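Vinetti newsletter, August 8, 2021

Update from the collection floor

The Prekance project has moved out of planning and into daily recording. For anyone who has only seen it on the schedule, the aim is to gather enough examples of ordinary hand tasks for a learning system to pick them up from people, without each motion being programmed by an engineer. The tasks in the first batch are plain ones: picking up a small item, setting it in a bin, moving a container from one table to another.

We record with hand-held grippers. The operator carries the gripper through the task, and the camera on it records what the gripper would see if it were mounted on an arm. Many operators also wear a camera on the head, which gives us a second view of the same work. Printed markers are placed on surfaces in the room so that the position of the gripper can be worked out later.

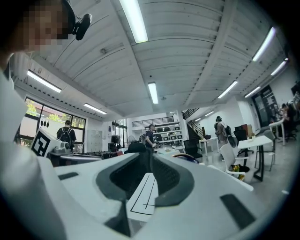

Since March we have been running 5 stations, up from 4. The extra station took longer to set up than planned. The markers had to be moved twice, and the first calibration did not match the others, so everything recorded on it in the opening week was set aside and will not be used.

The task list now has 13 entries. Akanda, which handles the labeling, has asked that each recording start and end with the gripper closed and held still. This makes it much easier to find where one example stops and the next begins. Please also say the task name out loud before starting. Recordings without it go to the bottom of the pile.

Failed attempts should be kept. If you drop something, pick it up and carry on, and note it on the sheet. The first model trained on our data had seen very few mistakes, and it did poorly whenever an object slipped.

The next set of recordings goes to Barkholm for training at the end of the month. Their results will decide which tasks stay on the list. Operators who want to change stations should put their names on the sheet by the charging shelf before then.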